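Print this page
E-mail this page

Ticket: Drinance export drops rows on the linen inventory sheet
Posted in May by the ticket owner, back office, Đàm guesthouse

Opening this again. The last one was closed as "resolved by update" and I don't believe it was resolved by anything.

We keep our linen count in Drinance. The list has 1,492 lines, one for each towel, sheet and pillowcase with a sewn-in number. When I export it to a spreadsheet I get 1,400. I get the same number on the office computer and on the laptop. It is a suspiciously round number, and I said so last time, and was told round numbers happen.

What I've tried so far:

9:10 a.m. Logged out, logged in. 1,400.
9:25 a.m. Cleared the browser cache as instructed. 1,400. I also lost every saved password, so thanks for that.
9:50 a.m. Tried a different browser. 1,400.
10:15 a.m. Installed the Prasumov connector that the help page recommends for "large lists." I would not have called ours large. The connector gave me 1,147 rows and a green check mark.

So the paid add-on loses more than the free button does. I ran it again in case it had stopped halfway, and it came back with 1,147 and the same check mark.

I then went looking for what was missing. With the plain button it's the last 92 lines, cut clean off the bottom. With the connector the gaps are scattered. Most of them seem to be in the gray towels, which we entered with a slash in the size column because they came in two batches that don't quite match.
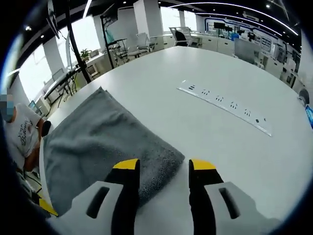

The help page says special characters are "fully supported." I changed the slash to a dash on ten lines and all ten came through the connector. I changed them back and they vanished. I don't know what the word "fully" is doing in that sentence.

11:40 a.m. Reply from Drinance support, first line. They asked whether I had cleared my cache.

11:55 a.m. Answered that I had, see above. Attached both exports and the list of missing numbers. Asked two plain questions. Is there a row limit on the export? If there is, why doesn't the screen say so?

1:30 p.m. Second reply. There is no row limit on our plan. I was advised to split the list by room and export it in pieces. Towels don't live in rooms. They go through the wash and end up wherever the cart stops, and that's the whole point of giving each one a number. I split it by item type instead. Sheets came out right, pillowcases came out right, towels came out 197 short through the connector and complete with the plain button. So the plain button can count as long as you don't ask it to count past 1,400, and I'd still like somebody to explain how that isn't a limit.

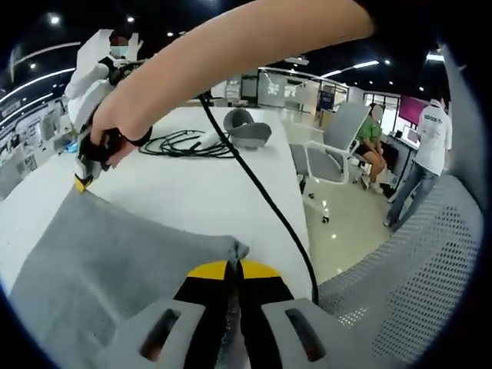 Vomport had the same thing with their storeroom list and were told the same story about the cache. Theirs stopped at the same place. It is a page setting: the export reads 14 pages of a hundred lines and then quits without a warning. Open the list view, set lines per page to 250, save the view under a new name, and export from that view only. Don't use the default view, it resets itself overnight. The slash problem is separate and we never got it fixed, we just stopped using slashes.

2:45 p.m. Tried it. Saved view, 250 lines per page. Plain export gives 1,492. I checked the last line against the screen and it matches.

I'm not marking this solved. A list that comes out short with no message is a fault even if there's a way around it, and the only help came from another customer. Changes I'd want to see before closing:

- A warning when the export stops early.
- The help page corrected on special characters.
- The Prasumov connector refunded, or made to count.

3:20 p.m. Status changed to "resolved" by support. Changed it back to "open."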